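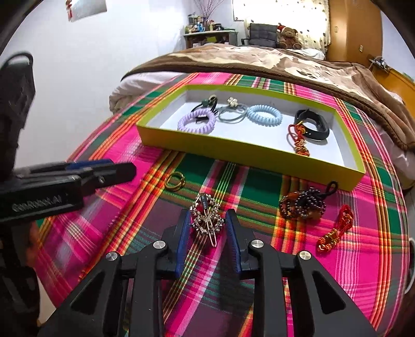
Nurker 首饰与发饰整理记录
README，第 2 版

先说几句

Nurker 是一份关于小首饰、发夹、发圈、珠串和绳结的文字记录，一共 1000 条，来自 31 户人家。每一条写的是一件东西：它叫什么，主人平时管它叫什么，看上去是什么颜色、什么样子，和谁缠在了一起，最后放回了哪里。东西都很小，大多也不值钱，有些恐怕在抽屉底下躺了好几年，可是真坐下来一件一件地理，谁都能讲出一长串话来，我们就是舍不得这些话，才慢慢攒成了现在这个样子。

最早的想法很朴素。我母亲有一只铁皮饼干盒，里面什么都有，断了搭扣的项链、姨妈结婚时候戴过的胸针、我小学时的塑料发卡，每年换季她都要倒出来理一遍，理完了原样装回去，第二年再倒。有一年六月我回家，陪她理了一个下午，随手在本子上记了几页，后来拿给 Édgar Mosquera 看，他读完就说，这个应该多找几家一起做，格式定好，别人也能用。格式是他定的，表头改了又改，脾气好得出奇。于是就有了 Nurker。

如果您是做词汇、做家居收纳、做饰品分类，或者只是喜欢看别人家盒子里装了什么，都欢迎拿去用。下面写得有点啰唆，赶时间的话看“文件”和“字段”两节就够了。

文件

包里有两个表格文件和这份说明，都是 UTF-8 编码，制表符分隔，第一行是表头。

items.tsv
主表，一行一件东西，1000 行，不含表头。

places.tsv
放置处的对照表。主表里只写一个短代号，比如 B-浅，到这里可以查到“敞口浅盒”。各家的叫法差得很远，有人把同一种盒子叫托盘，有人叫抽屉芯，还有人坚持叫“那个放回形针的”，我们统一成短代号，原来的叫法留在备注列里。

字段

编号
从 0001 排到 1000，中间没有跳号。编号按录入顺序来，不代表任何分类，请不要按它推断哪几件属于同一家。

户号
从 01 到 31。各户的条数很不平均，有的人家只理了一个小布袋，有的人家理到半夜，第二天还发消息来补。

类别
17 类当中的一类，见下一节。拿不准时选最接近的，并在备注里写明犹豫的是哪两个。

俗名
主人自己的叫法，原话照录。这一列是我个人最喜欢的，“金圈圈”“红疙瘩”“那串琥珀似的”“开会戴的夹子”，都在里面。错别字和方言一概不改。

颜色
先写主色，再写点缀色，中间用顿号。金色指看上去是金色，银色指看上去是银色，都不说明材质。

形态
一句话，说轮廓和明显的部件，例如“双圈，小珠密排”“细长夹，前端圆头”“几股细圈叠在一起，一侧有凸起”。

材质
只填主人确切知道的。不知道就填“未详”，千万别猜。填“未详”的行相当多，请把它当作正常的值来处理。

相缠
如果倒出来的时候和别的东西勾在一起，填对方的编号，没有就留空。两边都要填，互相指得回来。压在上面、叠在一起但一拿就能拿开的，不算相缠，写进备注。

归处
整理完放回的地方，用短代号。

去留
留、送、修、未定，四个值里选一个。

备注
随便写，长短不限，可以空。

类别

一共 17 类。先列出名字，后面挑几个容易混的多讲两句：项链、吊坠、手链、串珠手环、硬手镯、戒指、耳钉、耳坠、胸针、一字夹、鸭嘴夹、抓夹、发圈、发箍、发簪、绳结挂饰、其他。

串珠手环和手链的界线，我们争得最久。现在的规矩是，以珠子为主体、靠珠子撑起形状的归串珠手环，以链节为主体的归手链。多股缠绕的珠串，摊开以后是一整根的，只算一件。

串珠手环和发圈也会打架。很多串珠的东西里面穿着弹力绳，有人戴在手腕上，有人拿来扎头发，还有人两样都干。这时候听主人的，主人说平时怎么用就归哪一类，主人自己也说不准，就归串珠手环，并在备注里写“可扎发”。有黑色弹力圈露在外头的，形态一列里请务必写上，后来的人靠这个线索能省很多工夫。

戒指和硬手镯，照理说大小一比就知道，可是文字记录里看不出大小，“金色圆圈”四个字两边都说得通。形态里请加一句戴在哪里。早期录入的行里有些没加，我们问得到的都补了，问不到的保留原样，备注里标“大小未记”。

一字夹、鸭嘴夹和抓夹按夹口的样子分。金属细长、一根或几根细齿往前伸的，先看它合上以后是平贴着还是张着嘴，再决定。夹子上如果有小牌子、刻字，看得清就照抄，看不清就写“有字，未辨”，不用凑着灯去猜，也不要凭几个字母去补全一个牌子的名字。

绳结挂饰是后来才加的一类。红绳编的、打了结的、末端带一点金色珠子或者金属件的，起初都扔在“其他”里，没过多久“其他”就被它们占了一大半，Édgar 看不下去，单独给开了一类。有的是从包上解下来的，有的过年挂过门把手，还有的主人也想不起哪来的，只知道扔了不吉利。手腕上戴的红绳如果有明显的绳结装饰，也归在这里，备注写“腕戴”。

整理的做法

各家做法不必完全一样，但有一套大致的顺序，参加的人家都收到过一页纸，现在把那一页纸抄在这里，稍微添了几句话。

找一块平整的大布面，床单最方便，把东西倒在床上理，掉了也摔不坏，细小的珠子滚不远。花床单、格子床单都行，我们收到的记录里各种都有。格子床单还有一个意外的好处，有些人家会顺手拿条纹当分界，绿条这边放发夹，粉条那边放珠串，理着理着就成了一张棋盘。不过浅色耳钉落在花布上确实难找，心里没底的话，在旁边垫一块素色毛巾。

盒子放在手边，敞着口，先空出来。浅一点的盒子比深的好用，东西平摊在里面，一眼看得到底，也不容易又缠成一团。

先把倒出来的一堆轻轻拨开，别急着归类。缠住的放在一边，等别的都理完了再解。拨开之后每件之间留一点空，够手指伸进去就行。

一件一件拿起来，说出它的俗名，由另一个人记。一个人理的话，可以先录音，回头再抄。很多人说最费时间的就是这一步，因为一拿起来就要讲故事，我们从来不催。

珠串从中间托起来，不要捏着一头往上提。细项链先把搭扣扣上再放。发夹合拢了放，齿朝同一个方向。编织的红绳顺着绳子本来的走向理一理，结不要去拆，哪怕它看着有点歪。

解缠的时候，用两根牙签或者一根粗针，从最松的那一圈开始。解不开就先停一停，喝口茶。实在解不开的，两件一起放进小袋，相缠一列照填，去留写“未定”。

最后把留下的放回盒里，发饰一边，首饰一边，或者按常戴不常戴来分，各家自便。归处一列写的是这一天收工时的样子，之后东西又跑到哪里去了，我们不追。

录入和校对

手写稿和录音稿先由本人或者家里人抄成表格，再发给我们。校对分两遍，第一遍看格式，户号、类别、归处有没有写错；第二遍通读，看描述自己有没有打架，比如颜色写银色，俗名却叫“金圈圈”。碰到这种，我们会去问，问下来十有八九是有故事的，有一位阿姨的“金圈圈”是早年镀层磨掉了，叫法没改，那就两边都留着，备注里写清楚。

比较长的备注我们没有压缩。有人给一枚旧胸针写了小半页，读起来像一封信，我们一个字都没动。

表格的检查用的是 Ernix，一个很小的内部脚本，只做三件事：查编号有没有重复，查相缠的两头对不对得上，查短代号在对照表里有没有。它不随包发布，用任何表格软件都能做同样的检查。

和 Nerum 的关系

Nerum 是我们另一份记录，写的是针线盒：纽扣、顶针、线轴、拆下来的拉链。两份表的字段名是一致的，可以上下拼在一起用，但是编号各排各的，拼的时候请给编号前面加上 N 或者 R，免得撞车。还有一点要当心，有些散珠子在 Nerum 里算配件，在 Nurker 里归“其他”，因为那几户人家是从首饰盒里倒出来的，我们尊重它出场的地方。

第 2 版改了什么

加了绳结挂饰一类，原先归在“其他”里的相关行都重新看过。
相缠一列改成两边互填，第 1 版只填了一边。
颜色一列里的“古铜”“暗金”“香槟”之类，保留在备注，主列统一成比较笼统的颜色词。琥珀色留着没动，大家都这么叫，改了反而看不懂。
短代号由数字改成了字母加一个汉字，好认一些。
改掉了一批全角半角混用的标点，可能还有漏的。

如果您手上的代码是按第 1 版写的，类别和归处两列需要改一下，别的应该照跑。

已知的不足

参加的人家大多是朋友，朋友的母亲，朋友母亲的牌友，这样一个传一个来的，所以年纪偏大，串珠和发夹偏多，年轻人常戴的那些东西偏少。耳骨钉一类几乎没有。请不要拿这里的比例去推断别处的人家。

颜色是各人自己看的，灯光不一样，眼睛也不一样。深色的金属珠子，有人写黑，有人写深灰，有人写枪色。我们统一过主列，统一得不算彻底。

没有尺寸，也没有重量。开始时想过让大家量，试了几家，一量就不爱讲话了，后来就取消了。

有几户的记录是一次理完的，有几户断断续续好多次，中间东西可能挪动过。凡是主人提到的，备注里都写了“分次”。

价钱一概不收。有人主动写了，我们删掉了，也和本人说过。

适合拿来做什么

整理饰品类的中文叫法，对照俗名和类别。
给收纳盒、分格托盘的设计找一点实际的依据，看看什么和什么总是放在一起，什么和什么总是缠在一起。
教孩子认东西，编小故事。Flores 的一间社区读书角用备注列做过一次朗读，挑的都是短的，听说最受欢迎的是一条讲发箍的。

不适合的用处也说一下。材质一列不能当鉴定看，“未详”以外的也只是主人的说法。去留一列请不要用来判断东西值不值得留，那是各家当天的心情。

隐私

人名、地名、具体的日子都去掉了，亲属称呼保留，“大姨”“外婆”“小的那个”都还在。有刻字的东西，如果刻的是人名或者生日，形态里只写“有刻字”。哪一户想撤回，来信说一声户号就行，我们会在下一版里拿掉，编号到时候重新排，并在改动一节里说明。已经下载过旧版的朋友，也请跟着换成新的。

使用与引用

非商业用途可以自由使用、修改、转发，请带上这份说明。商业用途先写信来，我们不难说话，只是想知道用到哪里去了，也好告诉参加的人家一声，她们会高兴的。引用写“Nurker 首饰与发饰整理记录，第 2 版”即可。

想投稿的话

下一版还在收。一小袋也好，一抽屉也好，哪怕只有几枚夹子和一根红绳，都算一户。照着字段那一节填，填不全没关系，俗名和形态两列有了，别的我们可以慢慢问。手写的拍给我们也行，字潦草一点也认得，Édgar 认不得的我来认。格式上的问题请找 Édgar Mosquera，类别拿不准、或者想聊聊某件东西到底该叫什么，找我就好，回信一般在晚上。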